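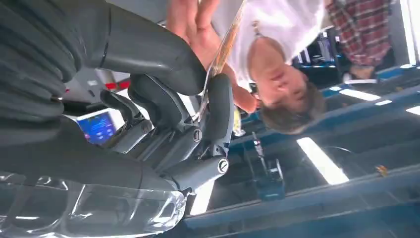 A thin, translucent amber strip held in the hand.

How to Cut, Check and Bag Thin Gel Strips

These instructions are for the amber Jellotine sheets, but most soft casting sheets under 2 mm thick can be handled the same way. One full sheet is 320 mm long and gives you a good supply of strips plus some scrap to practice on.

What you need

One Jellotine sheet, backing film still on
A rotary cutter with a fresh blade
A steel ruler longer than the sheet
A cutting mat (I use the green Otitz mat, any self-healing one will do)
Cornstarch and a soft brush
Clear plastic bags
Small tags and a fine marker
Dish soap and a lint-free cloth

Before you start

Wash and dry your hands, and skip the hand lotion. Wipe the mat with a damp cloth and let it dry. Lint is the main problem with this material. It shows up badly once a strip is held to the light, and it is hard to get off the sticky side.

If the sheet has been stored somewhere cold, leave it at room temperature for an hour. A cold sheet can chip along the cut.

Cutting

1. Lay the sheet on the mat with the backing film facing down.

2. Trim one long edge to get a straight line to measure from. Factory edges are often wavy.

3. Mark the film every 10 mm at both ends. Small nicks with the cutter are easier to see than marker.

4. Set the ruler on the nicks and press down firmly along its whole length. Make one pass, away from you, with steady pressure. Going back over a cut leaves a double edge.

5. Leave all the strips in place on the mat until you have finished the sheet. If you lift them one by one, the rest tend to shift.

Peeling the film

Start at a corner. Bend the strip back slightly and the film should lift enough to catch with a fingernail. Pull the film off low and slow, almost flat against the strip. Pulling it straight up stretches the strip, and a stretched one takes a long time to settle back to size.

If the film tears, stick a bit of tape to what's left and pull from there.

Checking each strip

Hold the strip by one end, between thumb and finger, and let the rest hang. Stand near a window or turn on a lamp behind it. Look for bubbles, lint and small nicks along both edges. A nick is where the strip will tear later, so cut the strip shorter at that point or put it with the scrap.

Color varies a little from sheet to sheet – Sarantis sells a lighter version that is closer to honey – so keep strips from different sheets apart if they will be used side by side.

When you pass a strip to someone else, offer the loose end and don't let go until they have a grip on it. Dropped strips pick up everything on the floor. They can be washed in lukewarm water with a drop of dish soap, then laid on the cloth to dry.

Dusting and bagging

Brush a very light coat of cornstarch on both sides and shake off the extra. The strip will look cloudy. A rinse brings the clear color back when you're ready to use it.

Put no more than 7 strips in a bag, side by side and flat. Press the air out gently and fold the top over. Write the sheet number and the month on a tag and tie it to the bag. Marker on the bag itself rubs off.

Store the bags flat in a drawer, out of the sun. I keep mine in a shallow Peltier tray with a sheet of cardboard between layers. Crumpled bags are fine for scrap, but strips kept in them take on the creases.

If the strips stick together anyway

Put the whole clump in a bowl of cool water for a few minutes and work the strips apart with your fingertips, starting from an end. Dry them fully before dusting again.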